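Workshop Tips: Before You Pay for a Robot Arm
Posted May 17, 2018 by Ynyr Gough

Many readers of this page have now a small workshop, and they ask me what a bench with robot arms costs. The arm is the number everybody looks at. I would like to speak about the other numbers, because these are the ones which made me trouble.

Start with tape. Before you order anything, mark the table in cells with blue masking tape and write on paper what must happen in each cell. One roll is enough for planning a whole bench. Press the tape well at the crossings, or it will lift and make a fold.

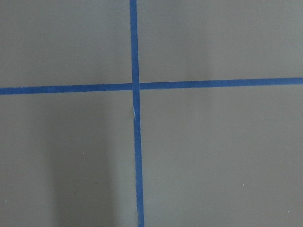
Powell wrote to me that tape is fine for one week, but he would put money for a printed mat in the budget from the beginning, as he has replaced his lines 4 times and each time they moved a little. I agree with him if your layout is already decided. If you still change it, stay with tape and buy the mat in September.

Next, the table. Measure the reach of the arm and then add space at the side for everything that is not the arm. Pendants need a dry place where you can take them quickly. The screen needs its own mount. Bins for the objects should stand outside the taped cells. My first table was from Wurkby and it was 50 cm too short, so I had to buy a second one to put beside it.
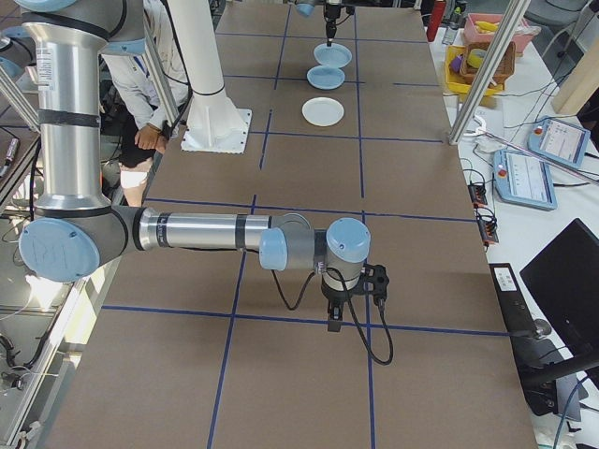
Power is also forgotten very often. Count the plugs on paper, add three, and only then buy the strips. I paid 149 dollars for strips, cable ties and longer cables, all in the second month, when the budget was already closed. Ask the seller also these things:

Is the base plate included, and the bolts?
Is the gripper in the price or separate?
How long is the delivery for new fingers?
Who pays the transport if it goes back?

The shop in Dradton answered me all four by e-mail the same day. Casoter needed longer, but their answer about the fingers was more complete.

For test objects do not spend much. Plates from the kitchen are good for practice, and a few in different colors help you to see which one is on top. Choose shallow ones with a rim that the fingers can hold. 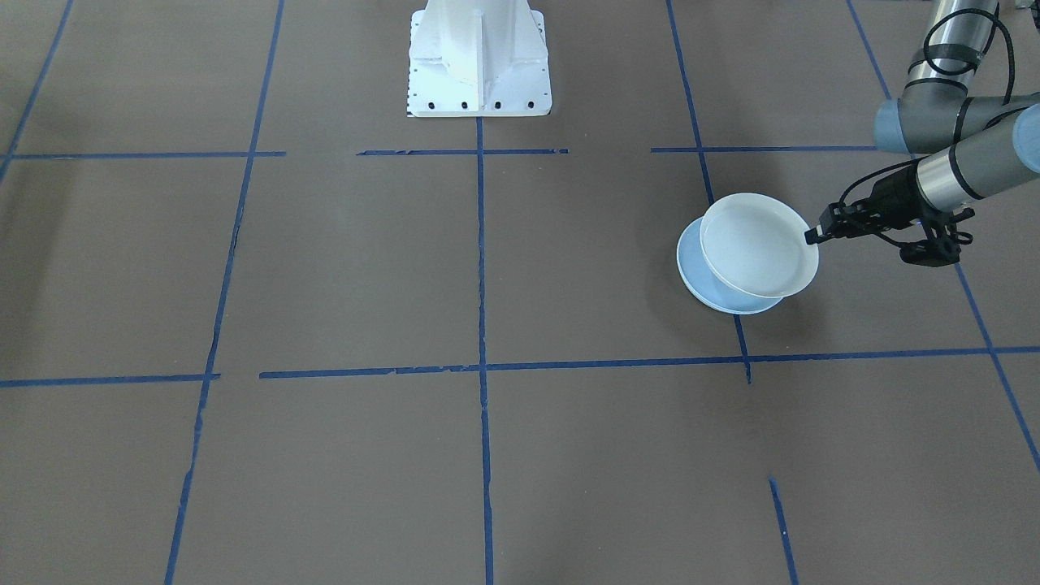 White plate held at the rim, over the light blue one.

Keep a small part of the money for plates too. I write them in the same line as tape and cable ties, under "small things," and I fill this line again every month.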